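Plolten Quilted Comforter

Lightweight fill, box stitched, machine washable
Sizes: Twin, Full/Queen, King
Sold by Irnik Bedding

Overview

The Plolten is a mid-weight comforter meant for bedrooms that stay between cool and mild most of the year. It is thinner than a down comforter and heavier than a summer coverlet. It can be used alone or under a heavier blanket in winter. The shell and the lining are both cotton. The fill is polyester, stitched in panels so it stays in place through washing.

It does not need a duvet cover. The edges are turned and sewn flat with no piping. If you do want to use a cover, there are loops at all 4 corners.

Sizing

The comforter is cut to hang partway down the side of a mattress, and it does not reach the floor. If your mattress is extra deep or you use a thick topper, order the next size up. The Full/Queen fits both bed sizes, with a longer drop on a full. Expect a small amount of shrinkage in the first wash. The sizes on the package are the sizes before washing.

Washing and drying

Wash in cold water on a gentle cycle. A front loader is best for the Full/Queen and King. In a top loader with a center post, the fabric can wrap and pull at the stitching. Use half the detergent you would for a normal load. Do not use bleach or fabric softener.

Dry on low heat. Take it out halfway through, shake it, turn it over and put it back. The corners are the last part to dry, so check them before you fold it. If you store it damp, the fill will clump and pick up a smell that is hard to get out.

The shell is not treated for wrinkles. It comes out of the package creased, and some creases stay after the first wash. A steamer works well. An iron on the cotton setting will flatten the panels and is not recommended.
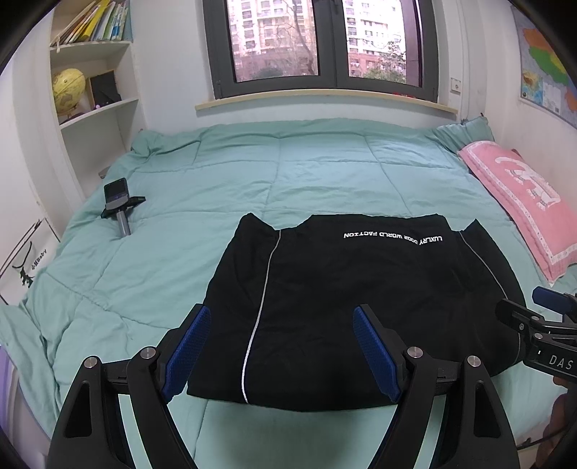 Storage

Fold it loosely and keep it in the cotton bag it ships in. Vacuum bags are fine for a move, but the fill takes a few washes to recover if it has been packed flat for a whole season.

Shipping and returns

Orders ship in 2 business days. Unwashed comforters can be returned within 10 days of delivery. Washed ones can be exchanged only for a fault in the stitching or the shell. Keep the packing slip, as the returns desk needs the order number printed on it.

Color notes

Dye lots vary a little between batches. If you are buying a pair for twin beds, put both on the same order and we will pull them from one lot. The matching shams are sold separately under the name Fledden. The older Poduval shams are a different weave and will not match.

Questions about sizing or a past order go to Dong-geon Yook at the Irnik returns desk.

Page updated 9/1/23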